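Home Tech Chat > Robots and gadgets
Thread: Can a machine put the cups away yet?

Prirnodix
Posted July 10, 2026
I've been saying for years that I'll buy a robot the day it can deal with my draining board. We get through a silly number of cups in this house (4 kids, say no more) and I'd happily pay for the help. Are we anywhere near, or is it still all talk?
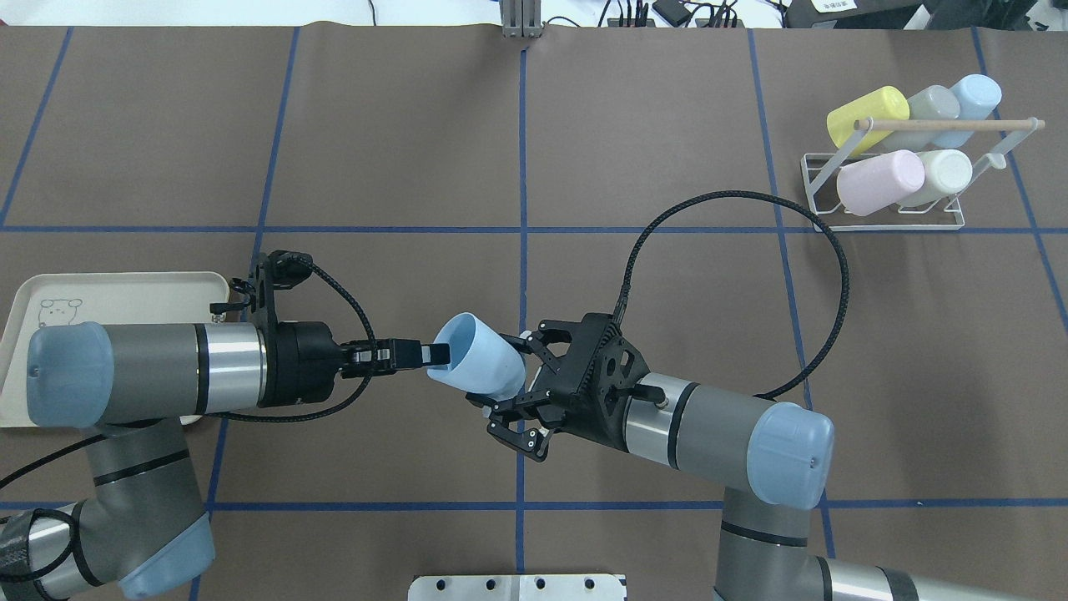

Two arms and one blue cup, with the drying rack at the back.

Cerau
Nearer than you'd think! I've run arms on a packing line for eight years and passing an object from one hand to the other used to be a nightmare. Two fingers on one side and three on the other is a sensible mix for it, too.

Jaston
Sorry, not convinced. My nan could clear that rack with the kettle on and the phone under her chin. Plastic cups are the easy bit as well – try it with a greasy roasting tin.

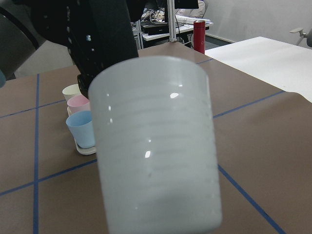
Gebremichael
What I always want to know is how they cope with seeing, because gripping gets all the attention. We trialled an arm in our workshop for 32 days and it was forever losing track of clear tubs. Frosted plastic is nearly as bad, and that big white cup has little shiny spots all over its left side where the lights catch it. I can pick out the rim without thinking. A camera that close has a harder job, I reckon.

Jaston
So we agree then, it's not ready.

Gebremichael
No, I said it's hard! Ours got much better once we moved the lamps.

Cerau
Same on our line. Matt tubs, softer lights, job done – well, mostly.

Prirnodix
I'm not rewiring the kitchen for it, mind. Would it manage mugs with handles?

Cerau
Depends on the gripper. Start with plastic ones and keep your best china well out of reach.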